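Subject: Re: [davness-users] Table legs and load rating
From: Masaru Mizuno
Date: September 23, 2020

On the 14th, a list member wrote:

> I'm putting together a work table for the back bedroom and can't
> decide on legs. The Tedeck set is rated for 300 pounds and the
> Nomura one for 200, but the Nomura legs are a lot thicker. Does the
> rating matter for a sewing table? My machine is heavy and I lean
> on the edge when I cut. Also, what height did you end up with?

I went through this last December, so I can answer most of it.

The rating is for weight spread over the whole top. It tells you very little about wobble, and wobble is what will bother you when you sew. Square legs bolted through a plate have been stiffer for me than round ones on a single screw. I would take the 200 pound set if the plates are bigger. My machine and everything else on the table come to 151 pounds on the bathroom scale, so there is room to spare.

On color, go gray or some other plain shade for the top. Thread and pins show up on it, and so does fabric.
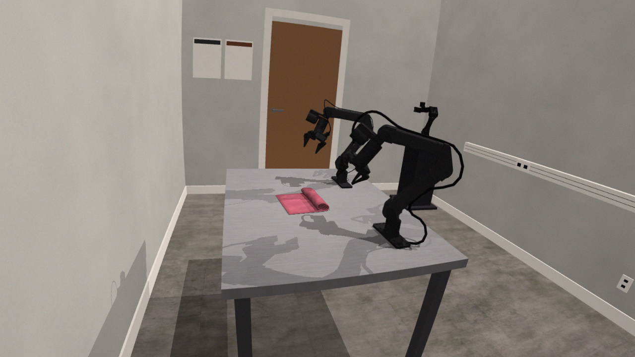

Small red-pink cloth on a gray top, partly rolled.

As for height, sit in your own chair, bend your elbows and measure to the floor. Take off the height of the machine bed if it sits on top of the table. I cut standing up, so my table is a compromise — too high for long seams, a bit low for cutting. If you have space for two tables, do that.

Two more things. Put felt under the machine and not under the legs. And tighten all the bolts again after a month. Mine had worked loose on one corner and I blamed the floor for weeks.

I still have the paper template for the leg plates and can mail it if you send me an address off list.

Masaru

3 replies | 0 shares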